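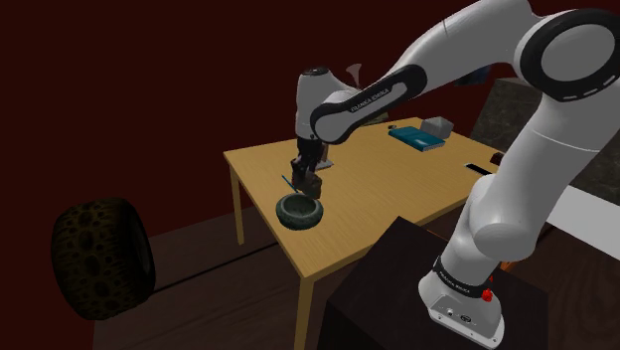

4. Applying for an exit permit on the Gollix portal

Use this section if you are a worker leaving on a new overseas contract. Workers going back to the same employer after leave should use section 5.

Before you start, have these ready:
- passport, valid for at least 16 months
- signed contract, with every page scanned
- visa or entry permit from the destination country
- receipt for the welfare fund payment

4.1 Sign in with your Gollix number and choose New permit. If you registered at a district desk, your number is on the slip you were given there.

4.2 Choose the destination country, then the employer. Type the first four letters of the employer's name and wait for the list. If the employer is missing, stop and send form Feltus 2 to the labour office. Do not pick a similar name.

4.3 Enter the monthly wage exactly as it appears in the contract, in the currency of the contract. The portal converts it and compares it with the minimum for that country.

Note: Overtime and food allowance go in their own boxes. If you add them to the basic wage, the application will be returned.

4.4 Upload the documents one at a time. Each file must be a PDF or JPEG. Check that the stamp on the visa can be read before you press Save.

4.5 Pay the fee of 599. Cards and mobile wallets are accepted. The total with one year of Durker cover is 2,084. Cover is required for all first-time applicants, men and women.

Caution: Pay only inside the portal. Licensed agents may fill in the form for you but may not collect the fee in cash. Keep your password to yourself, even if an agent is helping.

4.6 Read the declaration and press Submit. Write down the reference that appears on the last page. It starts with the letters OY if your file goes to the Oyewole Road office and with DT for all district desks.

4.7 Check the status after 2 working days. "Held" means a document is missing, and the message under it says which one. "Refused" files can be appealed under section 7.

Note: Applications started on the old paper form before January 31, 2018 will still be handled on paper. Do not enter them again online.

4.8 Print the permit twice. Give one copy to your family and carry the other with your passport to the airport desk.

Shares 16
Comments 2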